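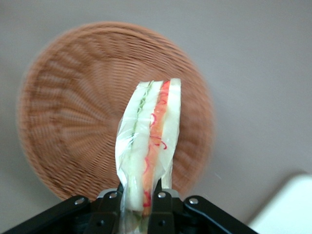

**Unit notes: Site visit to Ekgate, Tinimbridge**
Prepared by Felicja Mazurek, Jul 2, 2022

These notes accompany the visit to the Ekgate demonstration hall and should be read before the tutorial. Students who did not attend are expected to work from them and from the Stement data sheet in the unit folder.

## 1. The task demonstrated

The session was led by Bogdan Walczak of Ekgate. The cell handles packaged lunch items on a flat grey surface, with a round woven basket in the work area. The item discussed at greatest length was a wedge sandwich in clear film, gripped at its bottom end between two fingers and held upright.

Mr. Walczak noted that wrapped food is a harder case than cartons or tins. Three properties were named:

- **Compliance.** Bread and sliced filling yield under load, so closing force must be limited.
- **Loose film.** Wrap bunches between the fingers, and the contact area differs from one grasp to the next.
- **Glare.** Folds in glossy film return bright highlights, which may be mistaken for edges by a simple vision routine.

## 2. Wrist-mounted viewpoint

A camera at the wrist keeps the fingers and the held item in view together. The penalty is motion blur: while the arm travels, the background smears - the weave of a basket is a good indicator - even where the item itself remains fairly clear. Students should consider which measurements may be taken during travel and which require a pause.

## 3. Figures quoted by the host

- Practice grasps recorded since February: about 3000
- Item types in the current set: 14
- Item types wrapped in film: 11

The host did not supply a failure rate, and none should be assumed in written work.

## 4. Tutorial preparation

1. Propose a closing-force strategy for a wedge-shaped item gripped at one end. State your assumptions regarding its centre of mass.
2. Explain how printed markings on clear film might help or hinder recognition of the contents.
3. Read the Pawlak chapter on compliant grasping, excluding the appendix.

Written responses are limited to 2000 words - diagrams are not counted - and are to be submitted through the unit page.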